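Kusdale repair room opens a bench for small household things

Last updated: Dec 15, 2025

The repair room in Kusdale has opened a new work table for small household things, after a summer in which the old one was nearly always occupied. It stands in the back half of the former Whitlock shoe shop, and visitors can use it on three afternoons in the week without paying.

The old table was bought when the room first opened and was meant for bicycles. People came instead with lamps, kitchen timers, radios and small speakers, and these needed a clean and light surface where a screw does not disappear. In August the room asked its visitors what they missed most. It received 436 answers, and a better place for small work was the most common wish.

The new place has a light-blue work board laid on a wooden tabletop, with a pale green mat in the lower middle of it. Electricity comes from a power strip beside the board. The mat is for the thing under repair, and the rest of the board is for parts and for whatever has to be put down for a moment.

The room paid 300 pounds for the materials. Of this sum, 200 pounds came from a collection at the Tudley market, and the remaining part was taken from the money that visitors leave in the box at the door. The building work was done in the evenings, so the room did not have to close.

Visitors are asked to bring one object at a time and, if they still have it, the paper that came with it. Objects which cannot be repaired the same day may stay on the shelf for up to 3 weeks. After this time the owner receives a message and must decide whether to take the object home or to give it for parts. Large machines, for instance washing machines and ovens, are still not accepted, and the same is true for anything that runs on gas.

A similar table is planned for the branch in Nisora, where the room is smaller and the door is difficult for wheelchairs. The width of the door must be solved first, and the branch does not expect to begin before the spring. Until then, people from Nisora can bring their things to Kusdale, and they do not need to register again.

The repair room will be closed between Christmas and New Year. Things that are already on the shelf will be kept during this period, and the closed days are not counted.

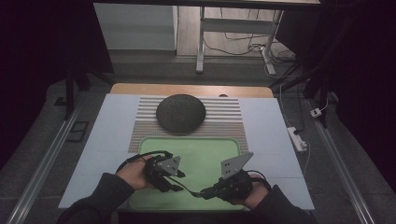 A reader from Tudley wrote to us that she welcomes the new table but would like at least one evening opening, as she finishes work at six and has had a broken kitchen radio in her cupboard since August.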